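# Brovwood is still waiting for its drains
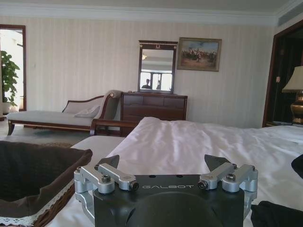
In May the mayor of Brovwood, Liviu Cârstea, promised that every street in the Penrose quarter would have working drains before winter. The council set aside money for 434 homes and put up a sign at the bottom of the hill. It is now 3 November 2023 and the work has reached 10 of them. People up there have learned to keep the things they care about off the floor, and when it rains hard the white bedding goes upstairs first, then the shoes and the papers. They shouldn't have to live by the weather forecast.

The council says the contractor, Justero, ran into old pipes that were not on any map. I believe that. Anyone who has dug a garden in Penrose has hit one. But the same pipes were mentioned in the survey the council paid for two years ago, and it is on the town website for anyone who wants to read it.

Meanwhile the new car park on Sostus Road was finished on time. It has 784 spaces and I have never seen it half full. I am not against car parks. I am against a town that can lay tarmac on schedule and cannot tell a pensioner when the water will stop coming under her door.

More than 1,000 people signed the petition in the library. The mayor thanked them and said the matter was a priority – the word he used in May.

He should publish the dates, street by street, with the name of the person responsible next to each one. The December meeting would be a reasonable place to do it.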